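Equipment Planning Gallery: Tabletop Handling Cells

Arancibia is setting its equipment budget for the coming year, and the largest open line is for gripping and handling. This page goes with the July request. It is meant for people who will sign off on the purchase but don't spend much time near the cells.
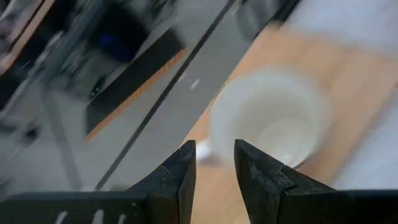 Vol. 6, page 200

White cup on a wooden tabletop, between the approach of two black fingers. Cups with a handle are one of the item types the new grippers must cover, so both quotes were asked to include them.

The fingers wear. Scuffs and light scratches don't call for replacement, but a rounded or chipped tip does. We have budgeted $200 per pair for spares and want 6 pairs on the shelf at the start.

Quotes in hand

Drasisico: $2,000 per gripper, mount included. Cable and wrist camera bracket are extra.

Proltik: $900 per gripper, mount not included. The mount has to be bought separately or made in our shop, and shop time is not in the quote.

Miltix was asked for a price on service only. Their offer covers one visit a year and does not include parts.

Still to settle

Whether the two cells get the same gripper. Mixed equipment would mean two sets of spare fingers and two sets of settings to maintain.

Floor space next to each table for the controller and its cables. Please send table measurements before the order goes out.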